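Trutow household arm and hand, reviewed: can it tidy the shoes yet?
By Skye Cairns
Jul 7, 2025

I've been promised a machine that does the housework for as long as I've been reviewing vacuums. The Trutow is the latest to try, and its brochure puts shoe tidying near the front, between folding towels and loading a dishwasher. I picked shoes. It's a chore my kids can do, when they feel like it.

The rack was an ordinary one with a black metal frame and wooden shelves, filled with slides in soft colours. Slides ought to be a gift to a robot. They have no laces and no buckles, and there's a big opening to get hold of. 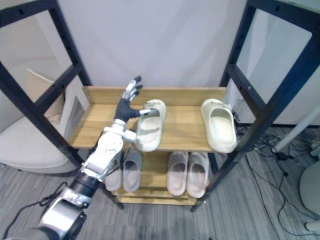

My trouble starts with how it goes about the job. You or I would pinch a pair together by the straps and be off down the hall. The Trutow deals with one shoe at a time, and over my test it averaged 90 seconds for each. I gave it 30 tries and stopped to help on plenty of them. The top shelf went best. Anything lower means reaching in under a board, and I liked it a lot less there.

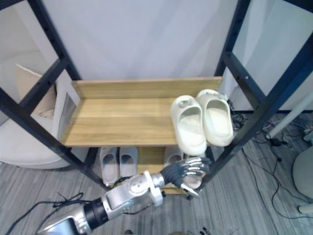

Reaching for a slipper under the upper shelf, with the cream slides still side by side on top.

Baltasar Durán, who handles support for Trutow, told me the lower tiers would improve with the next update. He said much the same in April. I'd like to believe him, but I review what's in the box.

The hand itself I have fewer complaints about. The rubbery fingertips are a sensible choice, and the fingers look sturdy enough for family life. The ribbed knit sleeve is another matter — I wouldn't want to be the one washing it.
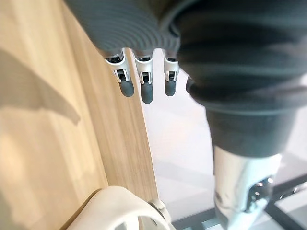 Fingers open and hanging down, below the ribbed cover.

Setup took me 4 hours, most of it on the phone. The manual assumes you've owned one of these before. The older Bodard was worse on that score, though it cost less and made fewer promises.

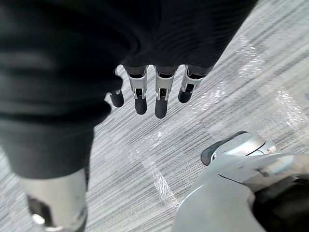
Would I keep it? No. I can see a shop floor getting some use out of one, where the same item comes off the same shelf all day and somebody is paid to stand nearby. At home the shoes are never where they were yesterday, and I'd be the one standing nearby for free.

Rating: 2 out of 5. I'll have another look if the update turns up.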